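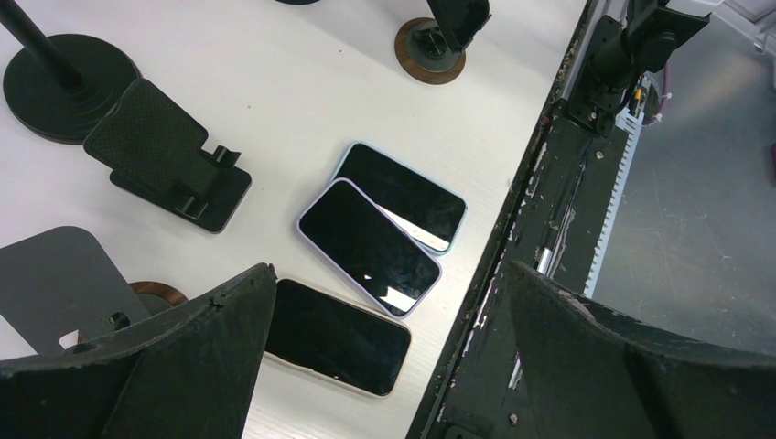 Subject: Re: [bench-list] Phone stands, which ones to keep
From: Todor Dumitrescu
List: bench-list
Attachments: 1

1. Where the sorting stands

Four stands and three phones are out on the white table. The phones are all switched off. Replies to the earlier message are inline, then a proposal at the end. Please answer on the list and not to me directly, as last time I ended up with two versions of the same decision.

Earlier message, from the Terow desk, October:

> We have too many phone stands and no agreement on which ones fit which
> phones. Can somebody go through them before the shelf order goes in?
> Specifically:
>
> a) Does the folding one hold a phone in a case, or only a bare one?
> b) Are the pole stands stable enough for the edge of a desk?
> c) Is the grey plate worth keeping? I have never seen anyone use it.
> d) Can the phones be stored together in one tray?
>
> Also the label list still has the old Javia numbers on it.

> a) Does the folding one hold a phone in a case, or only a bare one?

Both, with a limit. The black folding stand has a dotted back plate and a lower lip with two small raised hooks. The hooks decide what fits. The phone in the pale lavender bumper goes in, but it sits on the front of the hooks if you are careless, and then it slides. Push it back until the lower edge of the bumper touches the plate. The other two phones drop in without any fuss.

I tried it at three angles. Close to upright, the phone can tip forward when you tap the top of the screen. One notch further back it is fine. I did not go flatter than that, there is no reason to use a stand at that point.

> b) Are the pole stands stable enough for the edge of a desk?

The one with the thick round disc base is. I put a phone weighing 223 g on it, turned it through a full circle and leaned on the desk, and the base stayed where it was. The pole itself flexes a little. For reading that does not matter. For video calls you will see the picture shake when you type.

The one with the brown wooden rim round its base is less certain. With the arm over the middle of the base it is steady. With the arm swung outwards it lifts at the back under the same phone. I would keep it for the 80 mm shelf and not put it on a desk where people knock into things.

Neither should stand near the metal rail side of the table. The rail is worn and not level with the top, and a round base placed half on it will rock.

> c) Is the grey plate worth keeping? I have never seen anyone use it.

Yes. The slot near the lower edge takes a charging lead, so the phone can stand upright while it is plugged in. The folding one has no opening low enough for that. The corners of the plate are rounded and it has not marked any of the cases so far. Kuvska asked for exactly this on their counter in the spring and we told them we had nothing suitable, so apologies to them.

> d) Can the phones be stored together in one tray?

Only with something between them. At the moment they overlap on the table, the one in the bumper partly on top of the other two. That is all right for ten minutes. In a drawer that gets opened all day it is not, because the glass of one ends up rubbing on the edge of the next. The one with the thin gold or beige edge has no case and should have a sleeve first. Mertens have felt sleeves in stock and I have asked for a price on 60.

> Also the label list still has the old Javia numbers on it.

Noted. The list I am working from starts at 812. Anything below that is an old number and can be peeled off. If you find a stand with two labels, leave both on and tell me what they say.

2. Proposal

Folding stand: keep at the front desk, second notch from upright.
Disc base with pole: general use, any desk.
Wooden rim base: shelf only, arm kept over the base.
Grey plate: offer to Kuvska, with a lead.
Phones: sleeves, then one tray, screens all facing the same way.

I still need the inside depth of the Terow drawers. The drawing gives one figure for the drawer and another for the opening and I do not trust either. Could whoever is nearest put a tape measure in and post the result?

Todor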